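# Brarero Hand-Held Gripper: Product Information and Rules for Use

**Supplier:** Padby
**Product group:** Hand-held grippers for recording household tasks
**Supplied as:** Single unit or matched pair
**Page revised:** Sunday, December 12, 2021

The Brarero is a two-finger gripper carried and operated by hand. It is intended for teams that record everyday handling work, such as clearing dishes or laying a table, for use in training robot arms. The operator holds the grip, closes the fingers on an object and moves it as a robot arm would be expected to move it.

This page sets out the main features of the product, together with the Padby rules for its use in kitchens and other domestic rooms. The rules form part of the conditions of supply. Customers who hire the Brarero through our Lidstead office are asked to return a signed copy before the units are released.

## General features

- Two fingers that open and close together
- Replaceable fingertip pads, sold in sets under part number 471
- Maximum opening of 94 mm between pads
- Rigid housing with linkage joints that may be inspected without tools
- Storage case with space for two units and one spare set of pads

The unit is not rated for immersion. It must not be used to lift hot cookware, glass under pressure, knives or any object containing liquid above 33 °C.

## Rules for handling tableware

1. Place the work mat on a level counter before any dishes are set out. The mat must lie flat at the corners, with cables led away from the side on which the operator stands.
2. Approach plates by the rim. One pad goes to each side of the rim, and the fingers are closed slowly until both pads are in contact. A plate must not be pushed along the mat with closed fingertips. 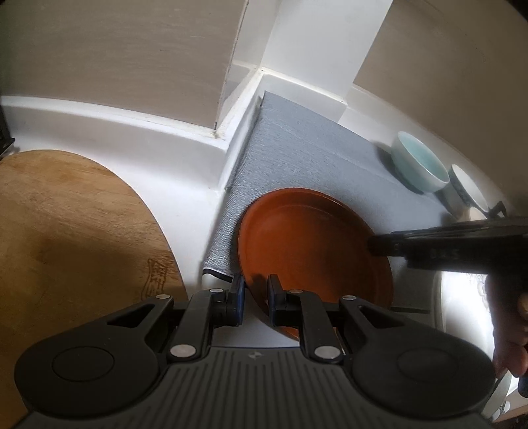

3. Where two units are used at the same counter, one operator leads and the other waits. The leading operator announces each grasp before the fingers close. Two grippers may hold the same item only when the task sheet calls for it.
4. Keep bowls that are not part of the current step clear of the path of the hand. Stacked bowls are to be separated by hand before recording begins.
5. Release an item only when its base is resting on the surface. Dropping from any height, however small, is recorded as a fault.
6. Chipped or cracked tableware is to be withdrawn and replaced. Repaired items are not accepted.

## Rules for the work area

The supervisor is responsible for the condition of the counter throughout the session. The stove must be off and cool if any part of the work area adjoins it, and the supervisor must confirm this in the session log by initials. Food is not to be prepared in the same room while units are in use.

Operators should remove rings and bracelets and fasten loose sleeves. A session may last up to 33 minutes, after which the operator rests for at least 9 minutes. Changing hands does not count as rest.

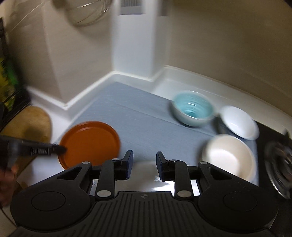
*Open gripper at a corner counter, with an orange plate to the left, bowls to the right and a stovetop beyond them.*

## Inspection and care

Inspect each unit before the first session of the day. Open and close the fingers fully and check that both sides travel evenly. Look at the pins on the linkage for movement or missing parts. Marks on the housing are acceptable provided that the surface is not split. A pad that has lifted at any edge must be changed before the unit is used.

Clean the pads with a damp cloth and mild soap. Solvents, bleach and dishwasher cleaning will damage the gripping face and are excluded from the warranty. Units used with tableware intended for meals must be cleaned at the start and end of each session, and the tableware washed before it returns to the cupboard.

Full service takes place once a year, in May, at the Jadoon workshop. Customers outside the service area may send units by carrier in the original case.

## Ordering and further information

Orders and hire requests are handled by the Lidstead office. Please state the number of units, the type of room in which they will be used and the name of the responsible supervisor. Questions about the rules on this page should be addressed to Italo Parisi, Product Standards, Padby.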